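Flarnavon sensory trays: progress report to Pruvost, February

Quick one this time, numbers first. 34 trays made up out of the 50 promised. Rest waiting on buttons from Brornatness, second batch still not here. Each tray gets push buttons, a cloth and a soft toy.

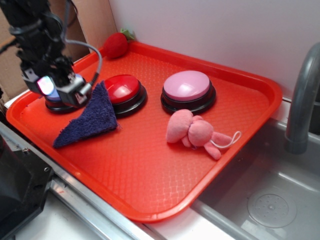 Trays and layout

Went with the raised rim in the end. Flat boards were cheaper but everything slid off onto laps. Weight ok for most people, a bit wide for the narrow tables.
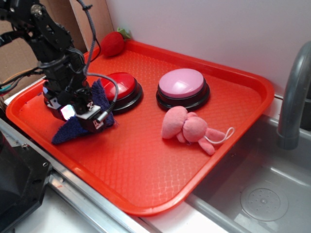 Spacing took longer than planned, sorry. First layout had people hitting two buttons with one hand. Now there's a short gap between the red and the pink, which seems to be enough for most. Might go wider on the next lot, will see what the Trorurer center tells us.

Soft items

Fabric is where teh complaints come in. Small bits go missing, big bits cover everything. 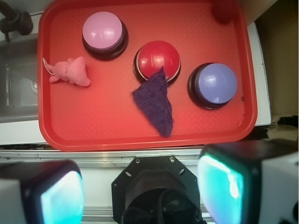
Washing is still not sorted. Need a routine that centers will really follow, wipe-down for the plastic, proper wash for the rest. The pink plush with the string tail is the one I worry about, tail might not survive a machine. Terry cloth should be fine. Will run both before the next report.

Money

200 left in the materials line. Enough for spare cloths, not for more toys. Had a look at a thicker pile for people who like something to grip
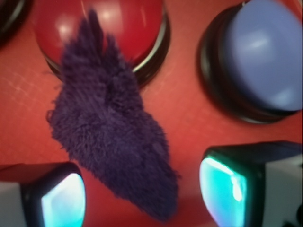 but it costs more per piece and sheds, so holding off unless you say otherwise. Reciepts to follow. Remaining trays go out once the buttons arrive.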